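Search this site Enter keywords Go

Kitchen chores remain a slow task for machines, Vekitell trial finds

Robot arms can carry out a number of simple kitchen jobs but are not yet ready for daily use in homes or shop kitchens, according to a summary issued by Vekitell in June.

The trial, held at the firm's Taltholm site, covered eight chores, among them handling dry goods and moving small items between containers. Each arm made 160 attempts. Pouring and scooping gave the most trouble, and nearly 40 attempts were stopped by staff.

Keith Bramwell, who led the work, said that the results were encouraging but should be read with care. "A person does these jobs without thinking," he said. "The arm must judge weight, grip and angle every time, and it is still far slower than we would wish."

The firm will repeat the trial in Toledo with 100 further attempts for each chore. Biturbridge, its partner in the work, will publish the full results.

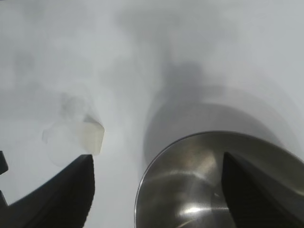
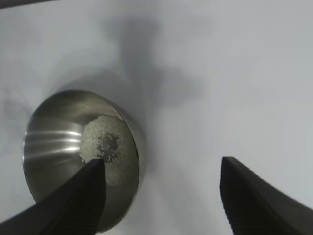
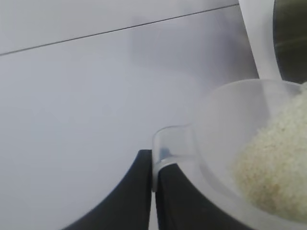

Last picture: a measuring cup of uncooked rice, held by the handle.

Last updated: 10.40 am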